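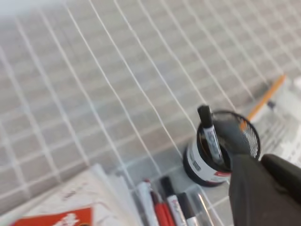
A reader wrote to me after my review of the Sulemana desk tray that a mesh cup is the worst home for a pen, because the tip goes through the holes and the dust comes in by the same way. I have thought about this letter more than I expected. I own a mesh cup now, and I agree with one half of it.

# Comix mesh pen holder, small round model

The Comix is a plain black cylinder of wire mesh with a solid band at the rim and another at the bottom. I bought it from Stamside for five dollars. It came with a white label wrapped around the middle, and the label is still there. I will come back to the label.

I use it on my reading desk, where I sort papers and books before they go on the shelf. My pens are of mixed kinds: markers with thick caps, a few red pens, one slim gray pen that I like very much, and a pencil that is always somewhere else. Before the Comix they lived in a drinking glass. The glass was heavy and good, but I needed it for drinking.

## How it stands

The cup is light. When it is empty, I can push it with one finger across the desk, and I have done this by accident many times. With a few markers inside it becomes calmer. With one single marker it is the least stable, as all the weight leans to one side. I recommend to fill it a little or to leave it empty.

The base is flat and does not rock. I checked this on the bare wood of my kitchen table and also on the cloth I use on the desk, and both were fine. 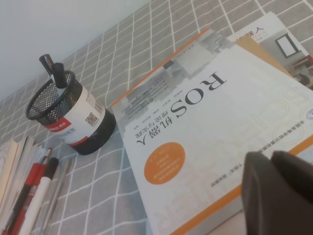
Under the product on the Stamside page there is a comment which says that the holder is too short for long pencils and too wide for thin pens. I can understand it. A new pencil rises very high above the rim, and a thin pen lies down inside until it touches the other wall. For thick markers the size is exactly right. They stand up, they keep their caps above the edge, and I can take one without looking.

About the first reader's complaint: in four months no tip of mine went through the mesh. I tried to make it happen with a fine ballpoint, and it caught on the wire and I had to turn it a little to free it. So the danger exists, if you store your pens open. Mine have caps. The dust is true. It collects at the bottom, where my fingers cannot reach, and I must turn the cup over and knock on it above the waste basket.

## The label

This is my main complaint. The label goes around the mesh, with red parts, a barcode and a QR code, and it is a big piece for such a small object. On a smooth cup I would soak it and rub it away. On mesh I am afraid that the glue will stay in every small hole, and then I will have a sticky cup which catches even more dust. I have decided to live with it. If I turn the barcode to the wall, it disturbs me less.

Comix could hang a small card from the rim with a string, and everybody would be happy.
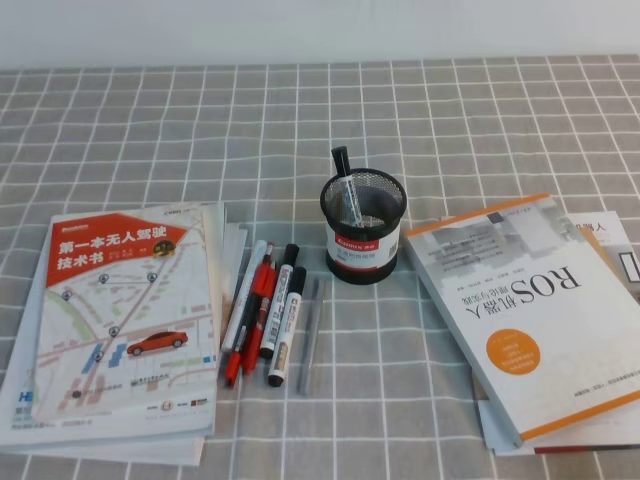 *Reading time for the part below: 2 minutes*

## Daily use, with books and papers

I judge a pen holder by what happens when the desk is full. When I sort, I make one pile of magazines and thin printed things, another pile of books, and the cup stays behind, between the piles. I put the pens in a row in front of it first. I throw out the ones that have dried, and only the good ones return to the cup. This takes less time than searching for a red pen that writes.

Because the Comix is round and narrow, it fits in the gap between the piles. The Zidance holder that I had at my old job was square, with two compartments and a small drawer, and it needed so much room that I moved it to the floor each time I opened a large book. It was better made, I must say. The walls were thick and the drawer closed softly. But I did not miss it.

There is one more practical point. The mesh lets me see a little of what is inside, so I notice when a short eraser or a paper clip has fallen to the bottom. In the drinking glass I could see better, of course. In a ceramic cup I would see nothing. 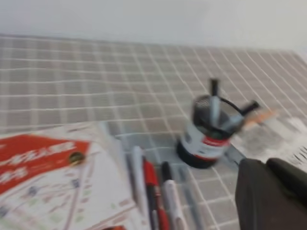
*Pen holder, pens and brochure on the gridded cloth.*

## Things I would like to be different

- A heavier base. Even a thin metal plate would help.
- A label that comes off clean.
- A second, taller size. Stamside told me that one is planned for April, but they did not know the price.

## Would I buy it again?

Yes, for markers. For a person who writes mostly with thin pens or new pencils, I would look for something narrower, or I would put a folded piece of cardboard inside, as I did for the gray pen. I give it four points from five. The missing point is for the label.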